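Kokum girls' coach on a season that ran longer than anyone planned

The head coach of the Kokum girls' basketball team has been in the job for six seasons, and this winter was the first that went past the district round. Her team beat Doltolari in the sectional semifinal, lost to Zorkutitz in the final, and turned in the uniforms the following afternoon. We talked in her classroom during her free period.

She started with the loss. Kokum led by four at halftime and trailed by nine when the third quarter ended.

"They went to a press we had seen on film and we had practiced against it for two days," she said. "We got the ball over half court fine. Then we rushed. I had two timeouts left and I used one of them too late."

The final score was 52-43. She said she has watched the game twice since, once by herself and once with her assistant, and doesn't plan to watch it again until the fall.

The semifinal is easier for her to talk about. Doltolari had beaten Kokum by 18 in December, and most of the same players were on the floor for both games. Kokum switched to a zone for the rematch and stayed in it all night.

"In December we chased them," she said. "We played man because that's what we play, and I was stubborn about it. My seniors came to me after that game and asked if we could try a 2-3. I said no. Then I thought about it over the break and said yes."

Four of her five starters are seniors. They were freshmen in a year when Kokum won three games, and she remembers a bus ride home from a road loss that year when the heater quit.

"I told them it would get better and I had no idea if that was true," she said. "They kept showing up. Open gym in June, seven in the morning, they were there."

Free throws were the one number she kept bringing up. Her team made 118 of them this season. She has a rule that practice doesn't end until every player has made two in a row with the rest of the team standing on the baseline, and some nights that has taken a while.

"The parents in the parking lot know about that rule," she said. "They've learned to bring something to read."

She also talked about money, which she said coaches at bigger schools don't have to think about as much. The athletic department pays for officials and transportation. Warmup shirts, the summer camp fee and food on the road come from what the team raises. Concessions at the home games this year brought in 400 dollars more than last year, and she gave the credit to the families who worked the stand in the Ramanauskas Gym lobby.

"We sold a lot of coffee," she said. "It's a cold building. People buy one before tipoff and another one at the half."
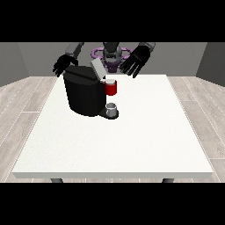

A black coffee machine on a white table.

Next year will look different. Her only returning starter is a sophomore guard who played the last month with tape on two fingers. Behind her are three players who saw real minutes and a junior varsity group that went 11-5. The coach said she expects to play smaller and faster, and that the zone may go back on the shelf.

"I don't have the length for it," she said. "We had two girls who could cover a whole side of the floor with their arms. They're both graduating."

Two of the seniors plan to play in college. The coach wouldn't say which schools were involved because one of them is still deciding. Another senior has asked about helping with the youth league, and the coach has already given her a whistle – an old one from her desk drawer.

Asked whether she would be back for a seventh season, she said she had turned in the summer schedule already. Open gym starts the second week of June. The camp at Zorkutitz is later that month, and Kokum has signed up for it again.

"Same gym we lost in," she said. "The girls asked to go. I would have picked somewhere closer."

The bell rang and she got up to unlock the door for her next class, ninth-grade health.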